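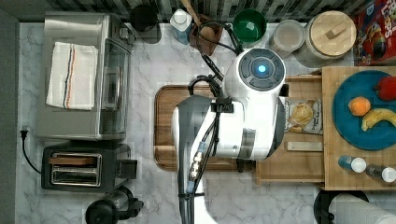 Sqalli wrote in under my July column to say that the planner is the only part of a robot stack worth arguing over, and that everything else is plumbing. I have heard this from enough people that I want to answer it properly. I think the plumbing is where the work is.

Take a kitchen task: open a drawer, take out the bread, close the drawer. A planner can write that down in a moment. It is three lines, and a child could write them too. What a planner can't tell you is what to do when the hand closes on the handle a little off center and the drawer starts to bind. By then the plan is still correct and the arm is stuck.

At Hindow we log every run. Over one long stretch we had 1,691 of them, and I read the failure notes myself. Seven came from a bad plan. The rest were late camera data, a stale object pose, a force limit set by guesswork, or two programs that each believed they had control of the arm. Those are dull problems and they don't make good talks. They also don't go away when you swap in a better planner.

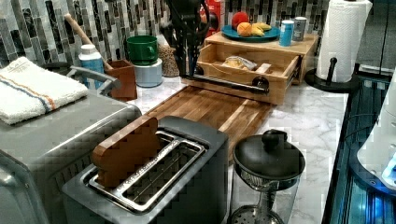
Photo: Nullanholm kitchen bench / Hindow

A drawer is a good test for this reason. The handle can only travel along one line, and your estimate of that line is always a bit wrong. If the controller holds position stiffly, it fights the rails. If it is too soft, the drawer doesn't move. We spent weeks on a new grasp model before someone checked the timestamps and found that the force readings were arriving 20 milliseconds behind the joint positions. Fixing the clock did more for us than the model did.

I would like to see teams spend money accordingly. Write the replay tool first, so that any failed run can be stepped through with every signal lined up. Make one process own the arm and have the others ask for it. Put an age on every pose and refuse to act on an old one. Our limit is 100 milliseconds, and I would go lower if the cameras allowed it.

Jaser, our in-house planner, is fine. I have nothing against it — it gets better each release and I use it daily. But when a run stops halfway through a pull, I don't open the planner's output. I open the log, and I look at the clocks first.

Sqalli also asked whether we will release the replay tool. Yes, once the file format stops changing.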